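Two arms, one dish rack

The bench build has reached the stage where both arms run off the one rail. The rail is aluminium profile, bolted down since December, and each arm sits on its own black plate so I can take one off without upsetting the other. Loading cups is the job I picked for them. Clear ones are the hardest to get right.

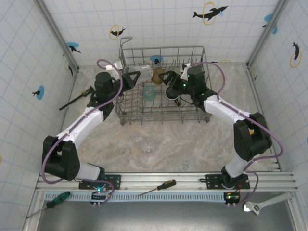

Binta Sani wrote in to say she would have gone for a single arm and a longer reach, and spent what was left on better motors.

She may be right. I wanted to learn how to keep two arms out of each other's way, and the code for that took 84 evenings.
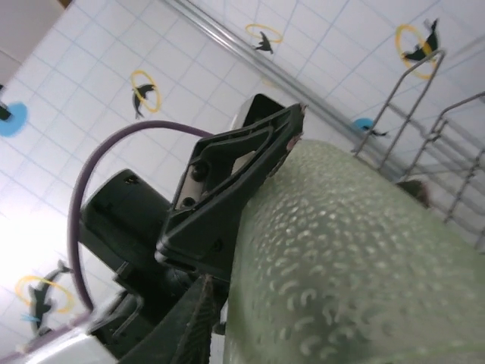

Gripper finger against the bumpy green one.

The fingers are on their third design. The first two were solid and too heavy for the wrist motor, so I opened them up with cutouts.
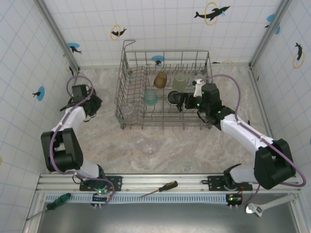

Right arm over the rack, left arm folded back.

Parking one arm while the other works is slow, but I've had no clashes in the last 124 runs. I still need to tidy the cable on the left elbow and put the tools away in a drawer. 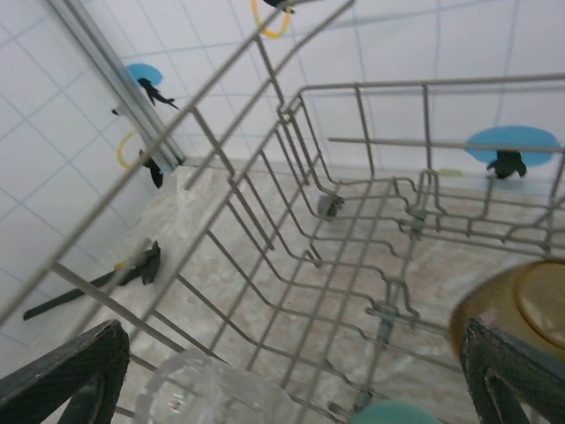

Do you train it on each cup separately?
I did at first. Now all the cups share one set of nearly 200 runs, and I add more when a new shape gives trouble.

Next job is a softer pad for the fingers. Zhiqiang Jiang is sending me some offcuts to try.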